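Right, I've been threatening to do this for weeks, so: a thread about moving into a very small flat in Ulport and what I've learned about sleeping in one. Tea first.

Background for anyone new here. I had a big draughty house share in Steinbach for six years. My bedroom there could have held a badminton match. The new one could hold the net.

First mistake: I brought the old bed. It's a tall iron thing I bought off Gerd Böttcher when he moved to Pilladitz, and I love it, and it made the new room look like a hospital ward in a cupboard. You couldn't open the window without kneeling on the mattress.

So it went. Morenike Igwe has it now, in her spare room, and she sends me photos of the cat on it like I'm the ex getting updates (keep them coming, Morenike).

Second mistake: storage boxes under everything! I bought so many. They fill up with cables and single gloves and then you can't hoover. I've got rid of most of them and I don't miss a single thing that was in there, except one scarf, which I suspect is in Sesov with my sister.

What did work: going low. A low bed makes the ceiling feel miles away. I was worried about getting up off it in the mornings with my knees, but it's been fine, even in December when I'm at my creakiest.

Somebody asked about duvets. I have one medium one and a blanket. Two duvets in a small room is just living in a bouncy castle.

Curtains: mine came from the charity shop by the tram stop and they're too long. I pinned them up "for now" on a Monday ages ago. Still pinned. Still fine!

Lighting next, and I'll be brief as I could bore on. Get rid of the big overhead bulb if you're allowed. One lamp by the bed, one by the door. Mine are both second-hand and neither matches anything.
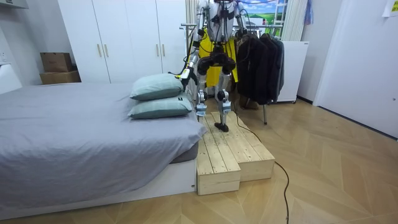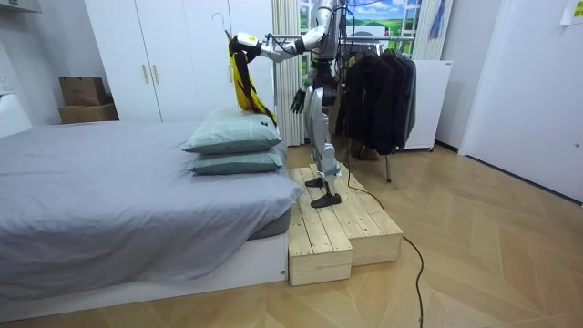

Floors and furniture colour get asked about more than anything else, usually by people who've just got keys and are panicking in a paint aisle. My view is keep the big things pale and don't fuss over the rest. A light herringbone floor and a white wardrobe, like in the second picture, will put up with nearly anything you bring home, even something bright yellow on a hanger. I went dark with my first wardrobe and it was like sharing with a bear.

Pillows, since the replies are already at it: two. Stacked if you read, side by side if you sprawl. I will not be discussing bolsters.

Tomorrow I'll do the kitchen, which is smaller. If anyone in Ulport wants four storage boxes with lids (one lid cracked), message me before the weekend and they're yours.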